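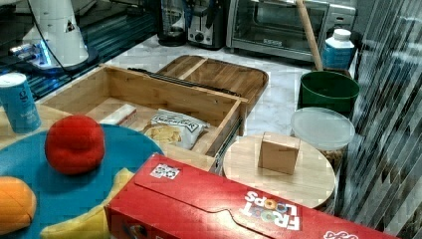
Slide 1. The lunch station at Drulcombe: chips in the wooden box, Froot Loops on its side, fruit on the blue plate.

Speaker notes, "What I learned letting strangers watch our robot." Sudport meetup, 9/25/22

Leave slide 1 up while people find seats. Don't start talking over the coffee line, you did that last time and had to say the intro twice.

Hi everybody! Thanks for coming out on a Sunday. I'm going to talk about our open day at Drulcombe, which is the first one we ever ran, and I'm going to try to be fair to it. Some of it was great. Some of it was me standing next to an arm with a microphone saying "any second now" to a room full of middle schoolers.

Quick background for anyone who hasn't met us. We work on arms for ordinary kitchens. Picking things up, putting them away, handing them over. We had 324 people through the door in one day, in groups of 21, and every group got the same stop at the kitchen station before they moved on to the workshop upstairs.

(Pause here. Ask who has run an open day. Ask who would do it again. Wait for the laugh, if there is one.)

What the visitors saw

So take a look at the table. I picked this one to start because it's what a visitor saw walking up. There's a cereal box lying along the front, and a wooden box with its lid flipped back with a bag of Deep River chips in it, and a little cardboard box on the round board. Toaster oven and toaster back on the counter. It's a kitchen! People relaxed when they saw it. I had a dad tell me it looked like his place after a grocery run, and I took that as a compliment.

The fruit on the plate is plush. I want to spend a minute on that, because I got asked about it more than anything else all day. More than cost, more than jobs. "Why is the banana fuzzy?" My answer got shorter with every group. The long version is that soft toys forgive you. If the arm squeezes too hard, the toy squishes and you go again. By the afternoon I was just saying "it bounces" and kids were completely happy with that.

Look at the cereal box too. Big, light, flat sides, slippery print. Chips are the opposite problem, a bag has no shape you can count on, and it changes every time you touch it. I like having those two on the same table. When I explained it that way people started making suggestions, and a lady in the second group asked if we'd tried a bag of frozen peas. We hadn't. We have a list now.

The format

Each group got 3 tasks, and they got to vote on the order. That was Thérèse Gauthier's idea and I fought it. I wanted a fixed script, I had the timings worked out and everything. Thérèse said a fixed script looks like a video, and people can watch a video at home. She was right and I've told her so, and now I'm telling all of you, so that's done.

The voting did a couple of things I didn't see coming. Groups got loyal to their task. If they voted chips first, they wanted the chips to go well — they were quiet for it, they leaned in. And when an attempt failed they groaned like it was a ball game. Then somebody would say "do it again," and we'd do it again, and nobody felt cheated. I had been so scared of failing in public. I'd practiced a whole speech for it! Never used it.

(If you're running late, skip to the view from above. If you're on time, tell the Grewal story.)

The Grewal story: we had a group from Grewal in the late morning, all engineers, and they stood with their arms folded for the first task. Not a word. I was sweating. Then the arm went for the cereal box, changed its approach halfway, and came at it from the other side, and one of them said "huh." That's it. Just "huh." Best review of the day.

The view from above

We had a monitor hung beside the station with an overhead picture on it, and I'd put that in every demo from now on. From the floor, if you're in the back row, you mostly see the back of someone's head. On the monitor you get the whole counter at once. The wooden cutting board in the middle, the arm reaching across it, the open drawer next to it with the chips, the plate of fruit over on the striped board. The little blue light on the wrist shows up nicely too, and the kids loved the light.

Zihan Kong ran the monitor and did the talking for that part. Zihan's trick was to ask people to guess where the arm would go next, and have them point at the screen. Sounds silly. It worked on everybody, including the folded-arms crowd. I'd also say look at how much of that counter has nothing to do with the task. Canisters, a towel on top of the toaster oven, the measuring pitcher. A few visitors asked if we should clear all that off, and I'd say well, do you clear yours off before you make a sandwich?

(Give them a good long look at this one. Drink some water.)

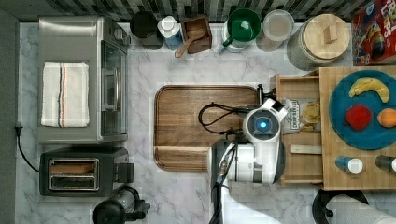 What I'd change

Shorter groups' stops. Twenty minutes was too long for the little ones and not long enough for the Grewal folks.

A step for small kids. I spent the first hour asking parents to lift people.

More cards. We printed 1000 question cards from Mekard and put them all upstairs, where nobody had questions. Put them where the arm is.

Somebody whose only job is the line. I kept leaving my spot to go check the hallway and coming back to find Zihan doing my part better than me.

We're planning another one in October, with the frozen peas. If you want to bring a group, find me or Thérèse at the break, and tell us how many kids.

Okay, questions. Start on the left side of the room this time.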